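Polten Robotics Laboratory
Thread · 5 min read
Last updated Dec 21, 2022

1/ Today the Polten Robotics Laboratory is sharing the first results from Jirbridge, our study of how simulated practice should be organized when a robot arm must pick up objects it has not handled before. A summary of the method, the main result and the known limits follows.
14 replies · 61 shares

2/ The question behind the study is a narrow one. Given a fixed budget of simulated grasp attempts, is it better to practice on a tidy counter with one object at a time, or on a counter where unrelated objects share the space with the target?

3/ Earlier work in our group used the tidy setup almost without exception. It is easier to build, easier to score, and failures are simple to trace. Our concern was that a policy trained this way would learn very little about approaching a target with other things close by.

4/ For Jirbridge we built household settings in Bakos, our in-house scene generator. Bakos selects a room layout, places a fixed-base arm, and then draws objects from a shared library with no regard for whether they belong together. A chain may land beside a dish, and a rock may land in a kitchen.
3 replies · 22 shares
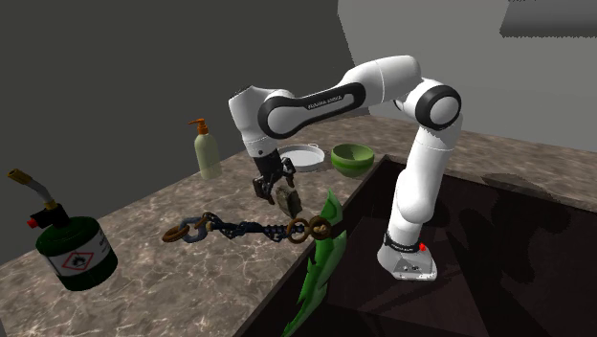 5/ Placement is checked for physical validity only. An object may not pass through another object, and it must come to rest before the attempt begins. Beyond that we apply no rule of good housekeeping. Reviewers of an early draft asked whether such layouts are realistic. They are valid, and for this study we considered that to be enough.

6/ Each attempt has four stages: approach, close, lift and hold. An attempt counts as a success only when the target has left the surface and remains between the fingers through the end of the hold. Contact with a neighboring object is recorded but does not end the attempt.
1 reply · 9 shares

7/ We recorded 3,193 attempts for the evaluation set. None of them were used in training. Both policies, tidy and mixed, faced the same starting layouts with the same target positions, so that differences in the outcome could be traced to the training and to nothing in the test.

8/ Both policies also had the same network size, the same training time and the same total number of practice grasps. The only planned difference was the arrangement of the counter during practice. Settings for both runs are listed in the appendix to the report.

9/ The main result: on cluttered layouts, the policy trained with mixed objects failed almost 40 percent less often than the policy trained on tidy counters. On tidy layouts the two were close enough that we do not claim a difference in either direction.
8 replies · 47 shares

10/ We expected the gain to come mostly from fewer collisions. That was part of it. The larger part came from the choice of approach angle. The tidy policy tended to come straight down over the center of the target, wherever its neighbors were. The mixed policy changed its wrist angle earlier and settled on a grasp point later.

11/ Objects with irregular shapes deserve a separate note. A bottle or a bowl offers the gripper a surface that is predictable from most sides. A rock does not. Two flat fingers may meet a ridge on one side and a hollow on the other, and a grasp that looks sound at closing can turn during the lift.
2 replies · 18 shares

12/ For this reason we scored rotation during the lift as a separate measure. An object that turned in the fingers but was still held at the end counted as a success in the main table and is marked in a second table. Readers who need a stricter standard may combine the two.
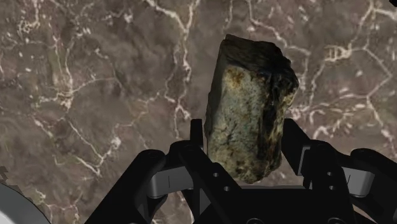 Simulated view of a rock held between the gripper fingers, clear of the marble-patterned surface.

13/ On the rotation measure, the mixed policy showed a smaller advantage than it did on the main one. We read this as a limit of the training signal. Neither policy was rewarded for keeping the object still, only for keeping it off the counter.
5 replies · 16 shares

14/ A second limit concerns contact itself. The simulator treats rock, metal and plastic as rigid bodies with a friction value assigned to each. Real surfaces vary from one spot to the next. Dust, in particular, is not modeled at all, and it matters a great deal for stone.

15/ A third limit is the arm. All results come from one arm model with one two-fingered gripper. We do not know whether the same gain would appear with suction, or with a hand of three or more fingers, and we ask that the results not be cited as though we did.
4 replies · 12 shares

16/ Long, linked objects such as chains were included as neighbors and never as targets. Several readers of the draft asked for them as targets. Scoring is the difficulty: when part of a chain is raised and part is still resting on the counter, our definition of a lift no longer applies. A revised definition is being written.

17/ The evaluation was repeated under 2 lighting conditions. Shadows from the arm fell across the work area in both, and success rates moved very little. We therefore report the pooled figures and give the separate ones in the appendix.

18/ Object models were supplied through the Cetmont library under its research terms. The terms permit us to release layouts and scores but not the models themselves. Groups that already have access to Cetmont can rebuild every layout from the seed files.
6 replies · 25 shares

19/ The release contains the seed files, the scoring code, the per-attempt records and a short guide to running the evaluation. Trained policies will follow in January, once the license text has been approved.

20/ Corrections are welcome and will be listed in the report with the version in which they were made. One has already been received: the axis labels in the rotation chart were reversed in the draft. The current version shows them correctly.

21/ Questions about the scoring rules may be posted as replies to this thread. Requests for access to the seed files should go through the form on the laboratory page, with the name of the requesting group and the simulator it intends to use.
11 replies · 42 shares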